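Handling Soft Things: Report on the Open Day at the Collano Laboratory
Student project report, Introduction to Automation, second semester

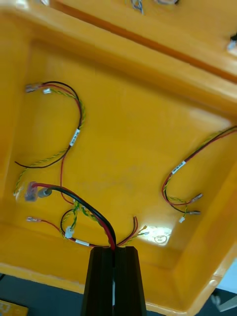 Photo: Collano open day, wrist camera, station 2

1. Why we made the visit

Our project in this course has the title "Robots and cables". In the first half of the semester we read about the topic and wrote a short summary, but none of us had seen such a robot at work. The Collano laboratory in Irnness had its open day on 24 Jan 2018, and our teacher agreed that the visit could replace one of the written tasks. We were seven students. The train from Basturness takes 85 minutes, so we arrived a little after the first demonstration had begun and we saw only the second and the third one complete.

This report tells what we saw, what was explained to us, and what we want to use in our own work.

2. The place

The laboratory is on the ground floor of an old printing house. For the open day there were four stations, and each had a short talk of ten or fifteen minutes. Station 1 was about packing boxes, station 2 about wire harnesses, station 3 about safety fences and light curtains, and station 4 was for children, with a small arm that draws. We went to all of them, but this report is mostly about station 2, as it is the one near to our topic.

A wire harness is a group of wires that are already cut and have their connectors and terminals on the ends, so that a worker can put it into a machine in one step. We knew the word before, but we imagined something more tidy. The harnesses in the yellow tray were lying in curves, with black, red and twisted green-and-yellow wires, and a white label on each of them.

3. The demonstration at station 2

The task of the robot was to take one harness out of a tray and bring it to a board with hooks. The guide said that this sounds easy and that visitors are often disappointed when they hear it. A person does it without thinking. For the robot the difficult part is that a cable has no fixed shape, so a program with fixed positions is of little use.

The gripper has two fingers with ribs. It holds the harness at the place where the red and black cable is thick. We asked why it does not take the connector, because a connector is hard and has always the same form. The answer was that the team tried this in the first months, and too often the connector was under another wire or turned to the wrong side. Also a pull on the connector can damage the joint. Now the program looks for a thick part of the cable with some free space on both sides, and it takes the harness there. The thin wires with the metal terminals must follow behind.

The second thing we learned is about light. The tray is of a shiny plastic, and a lamp makes a bright spot on the floor of it. In the camera view such a spot lies just right of the gripper, near to the end of a green-and-yellow wire. The guide told us that a small piece of metal close to a reflection is hard for the software to find. They have ordered a tray with a matt surface from the firm Aryee, but it will come in February.

The third thing is about loops. When three harnesses are in one tray, a loop of one can catch a terminal of the other. Then the robot lifts two at the same time. The arm measures the weight after lifting, and if it is too heavy it puts all back and tries again from another side. We liked this solution, it is simple and needs no extra camera.

4. Results that were shown

On a poster beside the station there were results of a test series. The robot had made 203 attempts, and in 87 percent of them it brought one single harness to the board. The poster did not say how many harnesses were in the tray in each attempt. We asked for this, and the guide said it was between one and three, but not equally often. For this reason we do not compare the number with the ones in our literature summary.

We also wanted to know how long one attempt takes. There was no figure on the poster and we forgot to bring a watch with seconds. It was slower than a person, this is all we can write.

5. What we take for our own project

Our plan was to build a small model with one cable and a fixed gripping point. After the visit we changed three points:

- We will use a cable that has thick and thin parts, as a cable with the same thickness everywhere does not show the problem.
- We will put a sheet of gray paper under the cable so that there are no reflections.
- We will weigh what was lifted. The school has a kitchen scale which can be read by a computer - we must still ask if we may open it.

The idea with the hooks we will leave out. The time until the end of the semester is too short for it.

6. Problems with the visit

The hall was loud and at station 2 we could not hear every word. Two of us wrote notes and they did not agree in one place: one has written that the fingers are changed every week, the other that they are changed every month. We sent an e-mail to the laboratory and have no answer until now. If it comes before the presentation we will add it on the slide.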